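Sticky drawers: the quick fix

Posted Sunday, May 2, 2021

Did this on four drawers last weekend, writing it down before I forget. Wood runners only. If yours has metal slides with ball bearings, different job, skip to the end.

What you need
Candle stub or a bar of plain soap
Sandpaper, 110 if you can find it, plus a sheet of 600
Pencil
Old rag
Vacuum with the skinny nozzle

Step 1. Empty the drawer. All of it. Pull it out, lift the front a little if it catches on the stop.

Step 2. Look for shiny spots on the bottom edges and the sides. Thats where it rubs. Can't see any? Scribble pencil along the edges, slide it in and out a few times, pull it again. Wherever the pencil smeared, sand there. 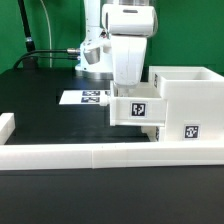

Step 3. Sand with the coarse stuff first. Light strokes, along the grain. Try the drawer after every dozen or so. I went too far on my first one and now it rattles, and Nhi Ninh points it out every time she comes over.

Step 4. Go over it with the 600. Vacuum the dust out of the cabinet too, back corners especially. Wipe everything with a dry rag. No water, wood swells.

Step 5. Rub candle on the runners and the bottom edges. Press hard. You want a thin coat you can feel, no lumps. Slide in and out ten times, add more where it drags.

Don't use cooking oil. Gets gummy and pulls in dirt.

Still sticking?
Check the bottom panel. If it sags it drags on the frame below. Flip the drawer, push the panel back in its groove, run wood glue along the joint, leave it overnite.

Metal slides: wipe off the old grease, tighten the screws, dry silicone spray. 2 short bursts a side. If a slide is bent just replace the pair.

Wax again in the fall.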